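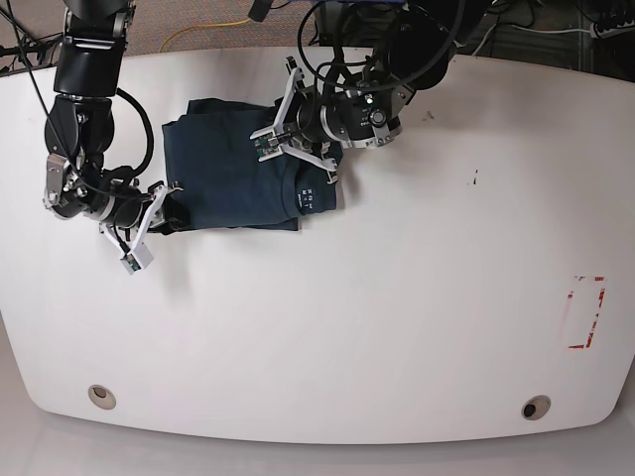
Dunkles Shirt, zum Rechteck gefaltet, auf weißem Tisch.

T-Shirts falten, ohne dass der Stapel kippt

Wer eine Familie mit Wäsche versorgt, faltet vor allem T-Shirts. Bei uns sind es 47 Stück, verteilt auf drei Schubladen und ein Regalfach, und lange Zeit sah jedes davon anders aus. Mit einer festen Reihenfolge geht es schneller, und die Stapel bleiben gerade. Man braucht dafür kein Faltbrett und keine Schablone, nur eine Fläche, auf der das Shirt mit ausgebreiteten Ärmeln Platz hat.

Der richtige Tisch

Das Bett ist bequem, aber zu weich. Der Stoff sinkt ein, und beim Glattstreichen wandert alles mit. Besser ist eine harte, glatte Platte in einer Höhe, bei der man den Rücken nicht rund machen muss. Unser Tisch steht im Hauswirtschaftsraum, ist 148 cm breit und 89 cm hoch. Für kleinere Leute ist das zu hoch, da reicht der normale Esstisch. Vorher einmal mit einem trockenen Tuch abwischen, auf dunkler Baumwolle sieht man jeden Krümel und jedes Haar.

Helle Platten haben den Vorteil, dass man die Kanten dunkler Shirts gut erkennt. Bei weißer Wäsche lege ich ein farbiges Geschirrtuch unter.

Vom Wäschekorb auf den Tisch

Shirts kommen meistens als Knäuel aus dem Korb. Nicht am Knäuel ziehen, sondern erst ein Ende suchen - Saum oder Schulter, beides geht - und das Teil daran anheben. Der Rest fällt dann von selbst ein Stück auseinander.
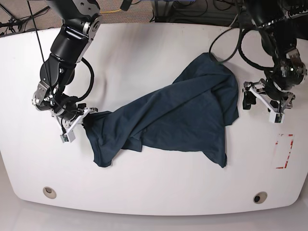 Liegt der Stoff danach noch verdreht, das Shirt an beiden Schultern fassen, einmal kräftig ausschlagen und mit der Vorderseite nach unten ablegen. Auf links gedrehte Ärmel jetzt herausziehen, später kommt man schlecht heran. Seitennähte gerade ziehen, Saum glatt ziehen, dann mit der flachen Hand von der Mitte nach außen streichen. Bei Jersey nicht zu fest ziehen, der Saum wellt sich sonst.

Baumwolle darf noch einen Hauch Restfeuchte haben, solange man glatt streicht. In die Schublade gehört sie erst ganz trocken. Im Januar, wenn die Wäsche bei uns auf dem Dachboden hängt, lasse ich dicke Shirts einen Tag länger auf der Leine.

Falten in fünf Schritten

1. Shirt mit der Vorderseite nach unten, Kragen vom Körper weg.
2. Rechte Seite bis knapp zur Mitte einschlagen, die Bruchkante läuft von der Schulter zum Saum.
3. Den Ärmel zurückklappen, so dass er auf dem eingeschlagenen Streifen liegt.
4. Links genauso.
5. Saum bis kurz unter den Kragen hochschlagen, danach noch einmal auf die Hälfte. Umdrehen.

Beim Einschlagen immer zwei Punkte gleichzeitig halten, einen oben und einen unten. Wer nur an einer Stelle zieht, bekommt eine schräge Kante und muss nachbessern. Lange Shirts falte ich von unten in Dritteln, sonst wird das Paket zu hoch für die Schublade.
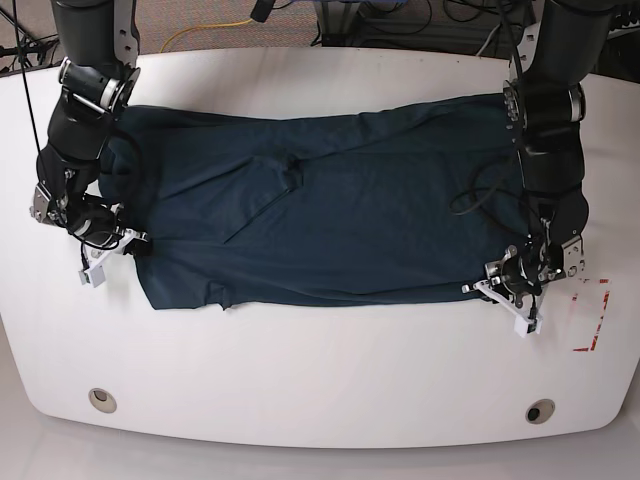
Muss man T-Shirts vor dem Falten bügeln?

Normale Baumwollshirts kommen ohne Bügeln aus, wenn sie gleich nach dem Trocknen ausgeschlagen, glatt gestrichen und gefaltet werden. Bügeln lohnt sich bei Shirts, die unter dem Sakko getragen werden, und bei allem, was lange im Korb gelegen hat.

Stapeln oder stellen

Für Schubladen ist das Stellen praktischer. Das gefaltete Shirt wird noch einmal halbiert und hochkant eingeordnet, die Bruchkante nach oben. So sieht man jedes Teil, und beim Herausnehmen bleibt der Rest stehen. Als Trenner nehme ich die Einsätze von Trolum, ein zurechtgeschnittener Schuhkarton tut es auch. Im offenen Regal liegt der Stapel besser, Bruchkante nach vorn und höchstens acht Stück übereinander. Schwere Sachen nach unten.

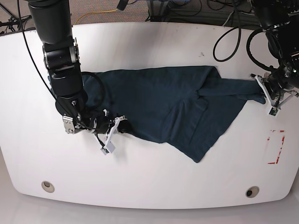 Dunkle Wäsche macht etwas mehr Mühe als helle. Sie zieht Fusseln an, und Falten im Stoff übersieht man leicht, vor allem bei Lampenlicht. Ich falte sie deshalb tagsüber am Fenster und gehe vorher mit der Fusselrolle darüber. Quer ausgebreitet wie das blaugrüne Teil hier, mit fast gerader Oberkante, lässt sich der Stoff gut in einem Zug abrollen. Die letzten weichen Fältchen streicht man mit der Hand aus. Gewaschen wird Dunkles auf links, bei 30 Grad und wenig Schleudern. Shirts aus 100 Prozent Baumwolle laufen beim ersten Mal oft etwas ein, also nach dem Waschen in Form ziehen, bevor sie auf die Leine kommen.

Aussortieren gleich mit erledigen

Beim Falten hat man jedes Teil ohnehin in der Hand. Löcher am Saum, ausgeleierte Kragen und gelbe Achseln kommen auf einen eigenen Haufen. Was noch taugt, geht zur Kleiderannahme in Flulbridge, der Rest wird zu Putzlappen. Dafür die Nähte abschneiden und den Rücken in vier Stücke teilen.

Kategorie: Haushalt & Wäsche | Schlagwörter: Falten, T-Shirts, Schublade, Ordnung

Kontakt | Impressum | Datenschutz | © Zostport Haushaltstipps | Nach oben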